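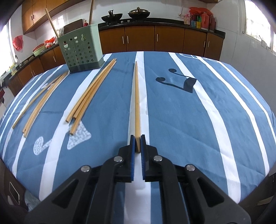 Search this site
Enter keywords
Go

Changes to the Shared Kitchen at Nisthorpe

July 2019

The shared kitchen on the ground floor at Nisthorpe reopens this month after the floor work. The room is the same size as before, but the storage is different and so are some of the rules, so please read this before you book.

The old wall cupboards on the window side are gone. They had been pulling away from the plaster since the winter, and when the floor came up in April the builders found that the wall behind them was damp from a leaking pipe. The pipe has been replaced. The wall was left to dry out, which added a few weeks to the job, and open shelves have gone up in place of the cupboards. Plates and bowls are on the lower shelves. Large pots are on the bottom, next to the stove. Baking trays are upright in the rack by the door.

Silverware, serving spoons and chopsticks are now kept in the wide drawers under the counter instead of in jars. The jars collected dust and water at the bottom, and things at the back never got washed. Please dry wooden items all the way before they go back in a drawer. Wooden spoons and chopsticks that are put away damp go gray and start to smell, and we threw out a lot of them when we cleared the room. Don't leave them to soak in the sink overnight, and don't put them in the dishwasher. Hot water, a little soap and a clean towel will do, then stand them in the rack until the next morning.

Tablecloths are in the tall closet in the hall. We have fewer than we used to, as several were stained past saving. If you use one, take it home and wash it, and bring it back within the week. The vinyl ones can be wiped down and rolled up. Please roll them and don't fold them, because the folds crack.

Booking

Bookings go through the front desk at the Stonduleck office, as before. You can book by phone or in person. The paper calendar on the kitchen door has been taken down. It was never in step with the one at the desk, and on several evenings in the spring two groups turned up for the same slot. If you wrote your group's name on the door calendar for a date later this summer, that is not a booking. Please call the desk and check.

The room holds 40 people standing and 30 seated. This is a fire limit and it includes children. Groups larger than that can use the main hall and carry food through, but the hall has to be booked separately.

Slots are now 2 hours at the shortest. We used to allow one-hour slots, but cooking and cleaning up in an hour was not working for most groups, and the next group often came in to a sink full of dishes. If you only need to heat something up or make coffee, you can use the small kitchen upstairs without booking.

The stove

The new stove is from Nomberg and has six burners. The two at the back are stronger than the rest and are meant for large pots. The burners light by themselves when you push the knob in and turn it, so matches are no longer needed and the box has been removed. If you smell gas, turn everything off, open the windows and call the number on the wall.

The left oven runs hot. The fitter has looked at it once and is coming back. Until then, set it a little lower than your recipe says or use the right one.

The exhaust fan must be on whenever a burner is on. It is louder than the old fan. The switch is to the left of the stove, next to the light.

Trash and recycling

Food scraps go in the green bin with the lid. Please tie the bag and take it out to the yard when you leave, even if it's only half full. We had ants in the old kitchen every summer and would like to avoid them this time. Glass goes in the crate by the back step. Cooking oil must not go down the sink. Let it cool, pour it into a bottle and put the bottle in the trash.

Costs

The work on the pipe and the wall was not in the original budget and came to $700. It has been paid out of the repair fund. Booking fees stay the same until the end of the year and will be looked at again after that.

Things we could use

We are short of large mixing bowls, sharp knives, dish towels and one good colander. We do not need any more mugs. If you have something to give, leave it at the desk with a note, and please don't put it straight on the shelves. Pans with a scratched nonstick coating will be turned away.

The monthly shared supper starts again once the left oven is fixed. The first one will be noodles and dumplings, with the Hamada Street garden group bringing the greens. Sign-up sheets will be at the desk.

Recent items

Parking on Hamada Street during road repairs
Lost and found: what we have and how to claim it
Upstairs windows to be painted
Garden group: beans, greens and a new hose
Library cart moves to the front hall
Summer hours at the Stonduleck office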